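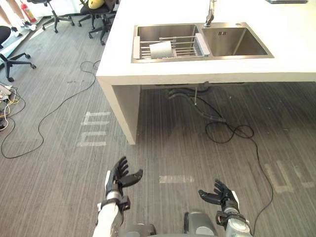
How much of the seed allocation has been committed? Two of the five awards planned for the Cavthorpe startup program are under contract, and a third is with counsel. No funds have been released outside the approved schedule.

The Watlow award closed in November. Its license covers the sensor filing only; the software remains with the university and will be optioned separately. The Van Beek award closed after the option term was extended to 30 months. Both companies have returned signed conflict-of-interest forms.
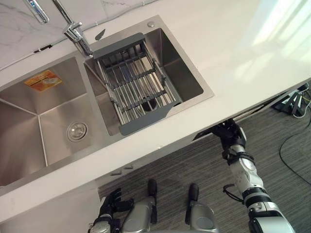
Watlow replied that the reporting template asks for revenue lines a company at this stage cannot fill in, and requested a short form until first sale. We have drafted one and attach it for your approval. Quarterly cash statements would still be required.

Prakirard remains in diligence. The open item is inventor assignment: one co-inventor left before the disclosure was filed, and the assignment on record names the earlier provisional. Counsel expects a corrected document within 3 weeks. The term sheet is otherwise agreed. 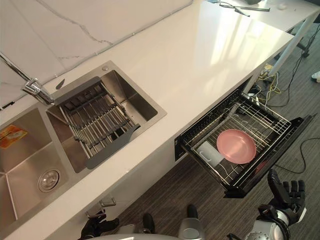

Report No. 5
Feb 2, 2016

Actions for next period: close or decline Prakirard, open the call for the remaining two awards, and move patent costs to a separate budget line as requested in your last review.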